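Tradatura School of Applied Design
Materials and Finishes, Handout 2
Course leader: Leonor Vilela
April 2026

Surface Finish and the Reading of Form

The finish given to a surface affects how its shape is understood. A high-gloss coating returns light in sharp, narrow reflections, and small dents or ripples become easy to notice. A matte coating scatters light and hides minor faults, although it also softens the edges of the form. Satin lies between the two and is common on furniture and fittings.

Students should learn to judge curvature from the change between light and shade. On a flat plate the tone stays fairly even. On a round member it moves gradually from highlight to shadow, and the width of the highlight depends on both the finish and the size of the light source.

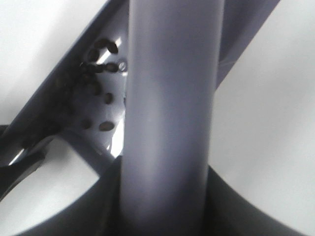
Fig. 1. Gray painted tube lit from the left, with a pale highlight stripe and a shaded right side.

Color must be considered together with finish. Pale neutral grays show shading clearly, while very dark surfaces absorb most of the light and may lose their detail – a point treated at length in the reader by Hélder Teixeira (Azevedo, p. 242).

Assignment

Prepare 2 sample cards, one matte and one satin, in the same gray. Draw each under a single lamp and submit the drawings with a written comparison of no more than 100 words. Cards may be collected from the Biseck studio during opening hours.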